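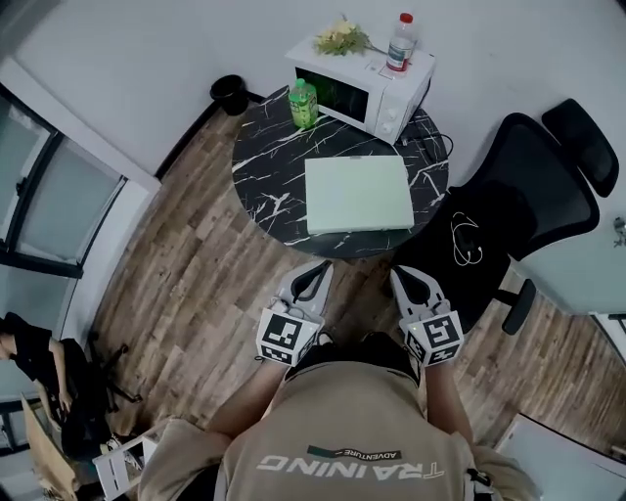

Is a table and a microwave really what the grant was for, one of the ground floor tenants wrote after the last update, because we were promised somewhere to eat lunch and so far I still eat in my car. Fair enough. Passing it on as it came because two other people have said more or less the same, and it's the right question to start with.

Hando lunch room, Bruton building
Progress report to the Engelhardt fund
24 February 2023

Short answer to the tenant: yes, partly. The grant covers furniture, small appliances, and getting the room fit to sit in. It doesn't cover plumbing. More on that further down.

Where we are

Floor finished. Wood-look planks, brown and gray mix, wall to wall. Much better than the old carpet tile, which came up in pieces and took a lot longer than planned. Walls painted plain white. We'd talked about a color on the long wall and dropped it, no one could agree and the white was already paid for.

Round table is in. Black top with the white marble veining. Ordered from Plakeck, the second one they sent, first had a chip in the rim and went back. People like it. It shows crumbs and it shows fingerprints, so a cloth and a spray need to live in the room. Adding to the supply list.

Microwave is the white one with the dark glass door and two knobs. Went for knobs on purpose. The last one had a touch panel that died after one winter and then you couldn't set anything under a minute. For now it sits on the table, which takes up space people want for plates. Not the final spot. The cord runs back over the tabletop and I don't love that with bottles and drinks standing near it. Shelf is the fix, see below.

Flowers on top of the microwave are artificial, pale yellow. Would prefer nothing at all stands on top of an appliance that heats up, flowers or water bottles, and a note to that effect is going on the door. The flowers can have the windowsill or the new shelf. They do cheer the place up so not trying to get rid of them.

Chairs. Still a mix. We have office chairs doing lunch room duty, including the black mesh one with the headrest, and a white folding stool. Comfortable enough for working but too wide with the arms on, they don't tuck under a round table. Proper dining chairs were in the original request and are still wanted. The office chairs go back upstairs when the new ones arrive.

Trash. One small black wastebasket against the wall behind the table. Too small for food. It fills up by early afternoon and then things get balanced on it. Needs a bin with a lid, and somebody's name against emptying it. Same for recycling, there's nowhere to put a bottle at the moment.

Window is good. Dark frames and frosted panes, so daylight without people in the parking lot watching you eat. No blinds needed, so that line in the budget can be moved.

Money

Spent on the shelf so far: nothing. Quote from Plakeck for shelf, brackets and fitting is $414, which I think is OK. A cheaper one came in without fitting and I'd rather not have a microwave on a shelf that one of us put up in a hurry.

Dining chairs. Asking to use up to $1000 from the remaining furniture line. It was set aside for a sofa in the first plan. The sofa has been unpopular with everyone I asked, takes up the whole wall and people fall asleep on it. Chairs first. Would like a yes or no on this one before I order since it is a change from the agreed plan.

Blinds money — please confirm it can go to the lidded bin, the recycling bin and a small cabinet for cups. Should cover all of it with some left over.

Flooring came in slightly over, table slightly under with the refund for delivery. They nearly cancel out. Receipts are scanned and in the shared folder, except the paint one, which I am still looking for.

What's late

Shelf. Should of been done before the microwave arrived. The wall had to be checked first and that slipped.

Cup cabinet. Waiting on the blinds decision.

Boxes. There is still some cardboard sitting around in the room and it makes everything look unfinished. Going out with the next pickup. If a box has something in it you want, take it before then.

Sink. Keeps getting asked about. No water in the room and there won't be under this grant. The nearest tap is down the hall and that's where cups get washed. I've had one rough conversation about running a line through and the price was silly. If Engelhardt would ever look at it as a seperate request, we'd put one together, but I don't want it holding up chairs.

What people say

Left a sheet on the door for comments. Mostly chairs. Then the microwave taking up the table. Then the bin. Somebody wants a toaster, somebody else wrote under it please no toaster, smoke alarm. One asked for a clock. A few said the room is quiet and bright and they'd use it more if there was anywhere to put food down. So back to the shelf.

Also asked: can the room be booked. It's getting used for things other than lunch, which I have no problem with outside of noon to two. Over lunch it stays open to anybody in the building. Will put that in writing on the same note as the microwave.

To the tenant eating in the car: you can come in now. Microwave is there to use, table is there, chairs are odd but they hold you up. It will be tight around the table until the shelf goes up.

Next steps

Shelf ordered as soon as I have the go-ahead on the quote. Fitting is half a day. Microwave moves up off the table the same day and the cord gets tidied along the wall.

Chairs ordered once the sofa money is released. Delivery is three weeks if they're in stock, longer if we want them all matching. I'd take not matching if it's quicker.

Bins and cabinet, one trip.

Cardboard out. Wipe down. Cloth and spray in.

Needed from you

Yes/no on the shelf quote.
Yes/no on sofa money going to chairs.
Yes/no on blinds money going to bins and cabinet.

If all that comes back as yes, the room is finished well ahead of August, when the fund wants the final report. Would rather close it early. Can send the receipts in one file if the folder link gives trouble again, it did last time.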